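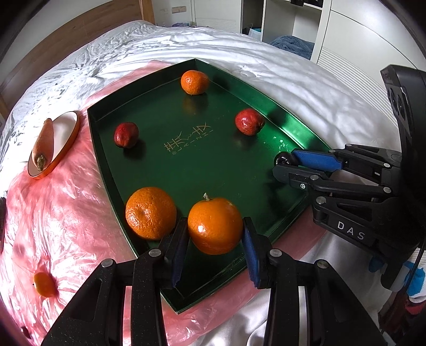 Fruit tray notes, August 2023 (Thursday)

Subject: the fruit tray on a soft bed, for the Rellthorpe guest rooms
Written by: Khalil Awwad
Read and corrected by: Veronica Ghiță (her remarks are marked VG)

Starting point

Rellthorpe wants to put fruit in the rooms on the day of arrival. They asked if the tray can stand on the bed, as the small rooms have no table near the door. Until now we looked at trays only on the bench, which is flat and hard, so the bench told us little about this question.

Load today: three mandarins and two of the small red fruits, so five pieces in the dark green metal tray. I wanted two kinds of fruit with different shape and different skin. The mandarins have the dimpled peel, and the red ones are glossy with wrinkles. One more small mandarin stays outside on the pink plastic. The carrot lies in the oval white dish with the orange rim, to the left of the tray.

About the bed

The quilt is white and rumpled, and I left it so. A guest bed is smooth in the morning but not after somebody has sat on it. The tray lies partly on the quilt and partly on the crinkled pink plastic, so it has two different supports under it. For the next round I would like one day with the plastic under the whole tray and one day without it. With both at once I can not say which of them is responsible for the tilt.

I put my hand flat on the quilt next to the tray and pressed. The tray tilted and a mandarin rolled to the other side. It stayed inside. I repeated it from the other long side with the same result. Then I sat down on the bed, as a guest would do, and the mandarin came against the wall faster, but again it did not go over.

VG: Please write next time how far from the tray you sat. "On the bed" is too general.

KA: Agreed. It was the length of my forearm.

The tray

The raised walls do their work. My worry was the walls being too low for a large mandarin. The heaviest one today is 128 g, on the kitchen scale, and the wall stopped it each time I tried.

The floor is glossy. Good for the look, because the fruit makes a faint reflection in it, but a glossy floor also lets everything roll. A cloth napkin under the fruit would slow it down. Then the gold logo is covered, and Rellthorpe chose this tray for the gold logo. The lines are thin and I like them. With the fruit on top one reads only a part of the letters, "LA-NI-", and the guest will see the rest when the fruit is eaten.

Small white specks and droplets show very clearly on this dark color. On the right side there were a number of them. On a light tray I think I would not have noticed. For the housekeeping sheet: wipe the tray with a dry cloth as the last step, after the fruit is washed and before it goes in.

The right inner wall becomes bright green where the light falls on it, and the rest stays nearly dark. Veronica asked if the paint is uneven. I turned the tray by hand and the bright place moved, so it is only the light.

The fruit

Mandarins are easy. You can take one with two fingers from above, also when it lies beside another. The one with the short dry stem is to be placed with the stem up. When it lies with the stem down it does not roll, but it could scratch the floor of the tray. I did not see a scratch today. I only want to write it down early.

The red fruits I would not give to Rellthorpe in this state. The skin is wrinkled and a guest will think they are old. I ate one after the work and the taste was fine, a little soft. Stanciu delivers on Mondays, so on a Thursday we always see the worst of them, and this is maybe useful to know.

VG: For the rooms I would take only mandarins. Orange on dark green is enough color.

The dish

The carrot was Veronica's idea, to have one long piece to compare with the round ones. It lies lengthwise in the oval dish with the stem end toward me, and it fits well. The dish is lower than the tray, and when I pressed the quilt the carrot turned a little and stayed. A long piece is quiet on a soft bed. For bananas I would expect the same, but we had none.

The loose mandarin on the plastic rolled off into a fold of the quilt with the first press. I found it under the pillow later.

Open points

– Repeat on the plastic only, then on the quilt only. Same fruit if it keeps, otherwise new fruit of similar weight.
– Ask Rodine if the same tray exists with a matte floor and the logo unchanged.
– Try the 3 mandarins with a napkin folded in two, logo side left open.
– Fold the pink plastic and keep it in the second drawer. It was on the floor again this morning.
– Skekano wants our answer on the trays before October. I will prepare one page, Veronica adds the prices.

The mandarins go to the kitchen bowl now. The carrot also, if somebody wants it.

KA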